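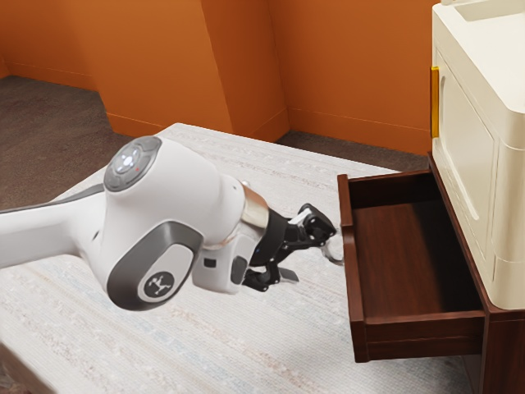

Greifarm vor offener Schublade, gerendert

Forum > Simulatoren > Fahrphysik und Mods
Thema: Pusano Trucks, Retarder regelt nach Update auf Build 1154 nicht mehr sauber

achslast_nord schrieb:
Seit Build 1154 hält der Retarder in Stufe 2 die Geschwindigkeit auf der Abfahrt nach Sullham nicht mehr. Beladen mit Kies, Tempomat auf 60, Gefälle laut Karte sieben Prozent. Vorher blieb der Wagen bei 61 bis 62, jetzt läuft er auf 74 hoch und die Betriebsbremse greift ein. Installiert ist nur das Mendes-Getriebepaket, sonst keine Mods. Spielstand neu angelegt, gleiches Verhalten. Kann das jemand nachstellen?

dieselkreis schrieb:
Kann ich bestätigen, allerdings nur mit Mendes-Paket. Mit dem Seriengetriebe hält er die 60. Die Drehmomentkurve des Retarders liegt seit dem Update in einer eigenen Datei, das Paket überschreibt aber noch den alten Block in der Getriebedefinition. Der wird stillschweigend ignoriert, und es gilt der Standardwert für die leichte Zugmaschine.

Zwischengas schrieb:
Glaube ich nicht. Ich fahre ohne Mods und habe auf derselben Strecke ebenfalls Überschwinger. Für mich ist das die neue Temperaturbegrenzung. Nach längerer Abfahrt nimmt der Retarder Leistung zurück, steht auch so in den Änderungen.

dieselkreis schrieb:
Die Begrenzung setzt erst bei heißem Kühlwasser ein. achslast_nord, passiert es sofort oder erst weiter unten?

achslast_nord schrieb:
Sofort, ab der ersten Kehre. Kühlwasser steht da bei 84 Grad. Motordrehzahl im zwölften Gang 1154 — nein, das war die Buildnummer, Drehzahl ist 1832.

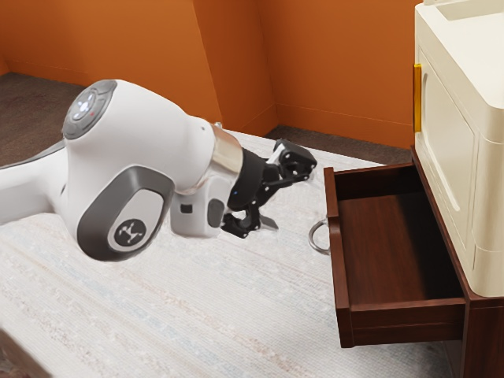 Ich habe eben noch einmal mit dem Seriengetriebe getestet, gleiche Ladung, gleiche Strecke. Er bleibt bei 61. Die Temperatur ist damit für meinen Fall raus.

Zwischengas schrieb:
Für deinen Fall vielleicht. Bei mir tritt es erst hinter dem Tunnel auf, da ist das Wasser deutlich wärmer. Dann sind es zwei verschiedene Ursachen.

Prerkside_Depot schrieb:
Für das Mendes-Paket gibt es einen Umweg. Den Retarderblock aus der Getriebedatei kopieren, in die neue Datei einfügen und das maximale Bremsmoment auf 2000 setzen. Vorher Sicherung anlegen. Spielcache leeren, sonst lädt er die alte Kurve. Auf der Prerkside-Karte läuft das bei mir stabil, auch mit Anhänger.

Zwischengas schrieb:
2000 ist zu hoch für den Zweiachser. Damit blockiert auf nasser Fahrbahn die Antriebsachse.

Prerkside_Depot schrieb:
Bei leerem Auflieger ja. Beladen nicht. Wer häufig leer fährt, soll eben Stufe 1 nehmen, das macht man im echten Lkw bei Nässe auch so.

Zwischengas schrieb:
Im echten Lkw regelt das ABS den Retarder ab. Im Spiel fehlt diese Kopplung nach wie vor. Ich würde den Wert niedriger ansetzen und lieber einen Gang herunterschalten.

achslast_nord schrieb:
Umweg eingebaut, Cache geleert. In Stufe 2 jetzt konstant 61, auf trockener Straße kein Blockieren. Bei Regen noch nicht gefahren. Den Fehler habe ich am 23. Januar im Tracker von Pusano eingetragen, bisher ohne Antwort. Zwischengas, mach für die Temperaturgeschichte bitte einen eigenen Eintrag auf, sonst wird das dort zusammengeworfen.

Zwischengas schrieb:
Mache ich heute Abend, mit Logdatei.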